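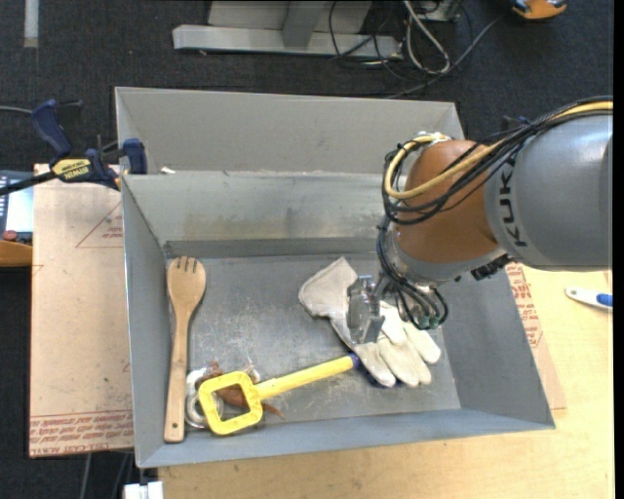 Data Management II – Unit 6
Loading External Records into a Graph Database Without Duplicates
Course coordinator: Ariel Enriquez

Purpose of this handout

Students should read this handout before the April lab session. It assumes that the installation steps from Unit 5 have been completed and that each student can open a query window against the Zareck practice database. The practice database contains 737 nodes and is restored every night at 2:00 a.m. Work that must be kept should be saved as a script.

1. Nodes, labels and keys

A node represents one item in the data. A label states what kind of item it is. In the practice data the labels are Supplier, Part and Depot. Every Supplier has a property called code, and this property is the key. The name property is not a key. The two records for Gundico carry the same name and different codes, and they are to be treated as separate suppliers.

Students who have worked mainly with tables often expect the database to reject a second node with the same code. It will not do so unless a uniqueness constraint has been created:

CREATE CONSTRAINT supplier_code
FOR (s:Supplier) REQUIRE s.code IS UNIQUE

The statement fails if duplicates are already present. To find them, run:

MATCH (s:Supplier)
WITH s.code AS code, count(*) AS n
WHERE n > 1
RETURN code, n

2. CREATE and MERGE

CREATE always adds a new node. MERGE looks for the whole pattern it is given and adds the pattern only when no match is found. The word "whole" is important. Consider the following:

MERGE (s:Supplier {code: 202, name: 'Darkeck'})

If supplier 202 is already stored under the name "Darkeck Ltd", this pattern does not match. The database will then attempt to add a second node, or will report an error if the constraint is in place. The recommended form matches on the key alone and sets the other properties afterward:

MERGE (s:Supplier {code: 202})
ON CREATE SET s.name = 'Darkeck'

The same care applies to relationships. Match or merge each end node first, and then merge the relationship between them:

MATCH (s:Supplier {code: 202})
MATCH (p:Part {code: 245})
MERGE (s)-[:SUPPLIES]->(p)

If either MATCH finds nothing, the query returns no rows and no relationship is written. No error message appears – students should check the summary line after each run.

3. Data types in uploaded files

Values read by LOAD CSV arrive as text. The text '245' and the number 245 are not equal, and a match on the wrong type will find nothing. Convert the value when the row is read:

LOAD CSV WITH HEADERS FROM 'file:///oda.csv' AS row
MERGE (s:Supplier {code: toInteger(row.code)})
ON CREATE SET s.name = row.name

An empty code becomes null, and MERGE will stop with an error on a null key. Rows of this kind should be filtered out with WITH row WHERE row.code IS NOT NULL, placed directly after the LOAD CSV line.

4. Exercises

a) Create the supplier constraint. Record any duplicates that had to be removed first.

b) Load the Oda file twice. The number of Supplier nodes must be the same after the second run as after the first.

c) Write a query that lists every Depot with no incoming relationship.

Scripts are to be submitted as plain text through the course page before 5:00 p.m. on the day of the lab.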